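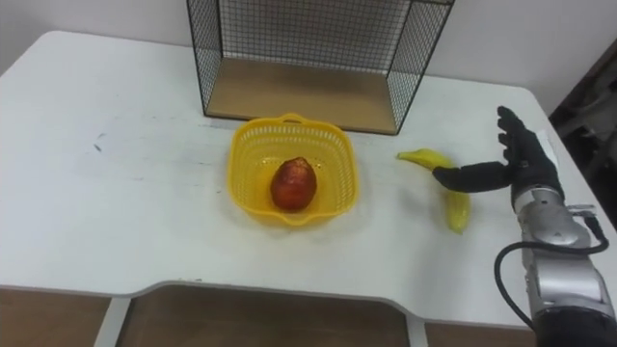

potham_kay
Fruit on the counter is driving me nuts so I finally got a wire mesh shelf, the Kendix one, paid 28 bucks. Question is where the fruit goes. Right now I have the yellow basket out on the table in front of it, bottom board is still empty. One piece of fruit in there and it already feels in the way at dinner. Put the basket on the shelf or leave it out??

plonel227
On the shelf. Mesh sides so air gets thru, table stays clear. done

mudroom811
Disagree. Fruit on a shelf gets forgotten. Mine went to mush behind the cereal – twice. Leave it where the kids walk past.

plonel227
thats a cereal problem, dont put cereal in front of it

potham_kay
Ok tried it Tuesday. Bottom shelf, basket a bit left of center. Apple and a banana in it, can still see both from the front. Handle at the back doesnt get in the way either.
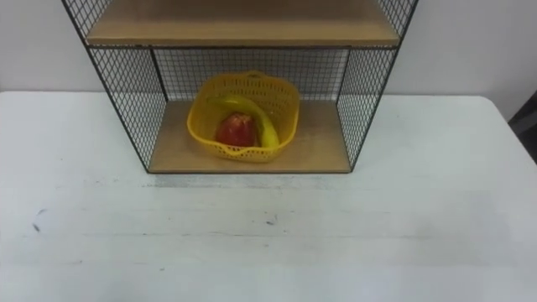
Re: fruit basket, shelf or table

mudroom811
Fine, looks ok. But take the banana out, it'll turn the apple mealy. I hang mine on a hook.

tang_st
Two pieces of fruit, she'll eat them before that happens lol. I'd worry more about the wood, wipe the board if anything leaks. Had a pear go on mine, stain never came out

potham_kay
Hook is a maybe. Putting a dish towel under the basket tonite, thx all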